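Print | E-mail

Chapter 7
Shelf Life and Stock Rotation in Small Food Stores

Fadwa Bouazza and Kazue Tanabe

7.1 Introduction

Packaged food loses quality from the day it is packed. The loss may be slow, as in canned beans, or fast, as in fresh bread, but in both cases it can be described by a rate, and the rate depends mainly on temperature, moisture, light, and oxygen. A store has some control over the first three. The fourth is mostly settled by the packer.

This chapter deals with goods held at room temperature. Chilled and frozen goods are covered in Chapter 8, and the reader should not carry the rules given here over to them. The terms "date mark," "lot," and "facing" are used as defined in Chapter 2.

Shelf life is the length of time a product stays acceptable under stated storage conditions. The last four words matter. A shelf life quoted without a storage temperature cannot be used for planning. Two lots of the same product, packed on the same day and kept in different back rooms, may reach the end of their useful life weeks apart.

7.2 Safety and Quality

Loss of safety and loss of quality are separate events. A cracker that has gone soft is poor in quality but seldom unsafe. A can with a swollen end should be treated as unsafe whatever its date mark says - it is pulled from the shelf, kept closed, and logged. Staff training often mixes the two ideas, and the result is that sound goods are thrown out while damaged goods stay on display.

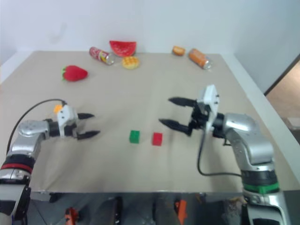
Dents are judged by place and depth. A shallow dent in the side wall of a can is normally a matter of looks. A dent on a seam, or one with a sharp point, is grounds for removal. Rust that wipes off with a dry cloth is recorded but does not by itself call for removal. Rust that has pitted the metal does.

7.3 Rotation

The common rule is first in, first out. It assumes that goods arrive in the order in which they were packed. Where a store buys from more than one supplier, this often fails, and the rule of first expired, first out should be used in its place. The second rule takes more labor, as each case must be read when it is received.

The worked problems in this chapter use the Stalstead store, a single-room grocery with a back room of 200 cases. Stalstead buys dry goods from two suppliers, Gilteck and Jarman. Gilteck delivers weekly. Jarman delivers when an order reaches 50 cases, so its stock may wait in the warehouse for up to two months before it ships. Under first in, first out, older Jarman cases end up behind newer Gilteck cases. Problem 7.4 asks the reader to find the resulting loss for July, when the back room is warmest.

7.4 Records

A rotation system is only as good as its receiving log. The log should show the product, the lot, the date mark, the supplier, and the shelf position. Position is the entry most often left blank - without it, a recalled lot has to be found by hand.

Print | E-mail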